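Pre-purchase inspection checklist, with comments

5 min read

Hand-held gripper kits and one small arm, for the Dristuda packing line
Site walk: October 30, 2018
Walked by Niloufar Sharifi. Comments by Wichai Kaewkla, who has to sign the purchase request and would like to enjoy it.

Marks used: OK, FIX (before we order), ASK (the vendor), NO.

Section 1. The money

1.1 Quote is current and in writing. OK
Testari sent a new one after we pointed out that the first had expired before it reached us.

1.2 Quote includes everything needed to switch the thing on. ASK
The arm is listed. The emergency stop is listed as an "option." I have opted for it.

1.3 Spare finger pads budgeted. FIX
Niloufar put down 20 pairs. The Pornari quote has them at $79 a pair, which made me read the line twice and then go for a walk. Get a bulk price before this goes any further.

1.4 Training budgeted. FIX
The current plan is that one person goes and tells the rest of us. We tried that with the label printer, and we have labels from that period I still can't explain.

1.5 Freight, unloading and disposal of packaging. ASK
Freight is $255 to the dock. From the dock to the room is, so far, a matter of faith.

Section 2. The space

2.1 Doorways measured with the door open, handle included. FIX
The drawing gives the opening. It doesn't give the opening minus the door, and the door is not coming off. Measure again at handle height and write down the smaller number, even if it's the one we don't like.

2.2 Walkways wide enough for someone with both hands full. FIX
A person carrying one gripper in each hand is wider than the person on the floor plan, and can't see much of their own feet. Walk every route that way before marking it passed. Corners of furniture count. So do things stored under furniture, which have a habit of coming out to meet people. 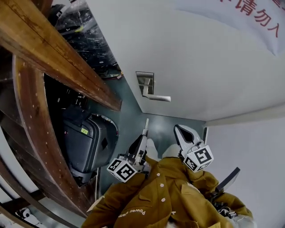 2.3 Door signs readable by everyone who works there. ASK
A keep-out sign only keeps out the people who can read it. Put every warning in each language used on the shift, at eye level, and price the signs now. They always turn up later as "miscellaneous."

2.4 Storage for kits when not in use. NO
There is none on the plan. "We'll find somewhere" is how we came to own two pallet jacks, having lost the first. One lockable cabinet, please, on this order.

2.5 Floor clean, level and not slippery under work shoes. OK
Niloufar tested it by walking on it briskly. I accept the method. Repeat after mopping.

Section 3. People and hands

3.1 Loose sleeves, cords and jewelry kept clear of moving fingers. FIX
Needs a written rule. Jackets buttoned, cuffs snug. I don't care how cold the room is – or rather I do, and the heater is line 14 of the request.

3.2 Marker patterns clean and not scratched. ASK
How do we clean them, and what does a replacement cost? Testari's manual says "handle with care," and I could have managed that much by myself.

3.3 Cables secured along the arm of the wearer. FIX
Straps are cheap. Order double.

3.4 Breaks scheduled for anyone holding kits. FIX
The Moynihan plan assumed a full shift with none. The Moynihan plan was written sitting down.

Section 4. Before signing

4.1 Total checked against the cap. FIX
We are $3141 over, nearly all of it from things in sections 1 and 2 that were missing from the first request. I'd sooner ask for it once than apologize for it monthly.

4.2 Delivery date agreed. ASK
Testari says December. I have asked them to say which one.

4.3 Second walk booked after the FIX items are closed. OK
Niloufar leads. Bring a tape measure that starts at zero; the one in the drawer has lost its first inch.

Signature held until 1.3, 2.1 and 2.4 are closed. – W.K.

Related
Pallet jack inspection: what to look for, and where to look for it
How to read a vendor quote down to the last line
Label printer replacement request, third revision
Heater for the packing room: comments and replies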